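Getting Candle Wax, Gum and Other Stuck Stuff Off a Table

I have ruined two tabletops in my life and rescued a whole lot more, so take this as advice from someone who learned it the hard way (sorry, Grandma's sideboard).

Wax first. Leave it alone until it's hard. If you're impatient like me, put ice cubes in a sandwich bag and sit it on the blob for 6 minutes, then push at the edge with an old plastic card. Most of it pops off in one piece, and I can't tell you how satisfying that is! Whatever film is left comes up with a paper towel laid flat and a hair dryer on low. Keep the dryer moving. I parked mine in one spot once and the finish went cloudy.

Gum gets the same ice treatment. Sticker goo is another story. I rub in a little cooking oil, go make coffee, and wipe it off when I get back. Then dish soap, then plain water, then a dry cloth, or you'll have a greasy patch that grabs every crumb in the house.

White rings from cups: try a dab of plain mayonnaise before you buy anything. I know how that sounds. Leave it on overnight and buff in the morning. It worked on my Gusidari coffee table and did nothing at all for the Baert one, which I'm guessing has a different finish.

Please don't use the green side of the sponge. Not even gently.

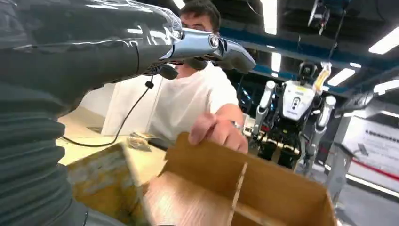
Doesn't the oil soak in if the wood is bare, though? A reader at Inbridge wrote to ask me that after trying it on an unfinished bench, and yes, it does, and it leaves a dark spot. On bare wood skip the oil and use a bit of rubbing alcohol on a cotton ball, after testing it underneath where it won't show.

One more thing while I'm at it. Save your old T-shirts for buffing. Cut off the seams and hems, because those little ridges of thread can scratch. I keep mine in a coffee can under the sink, next to the wax I never remember to use.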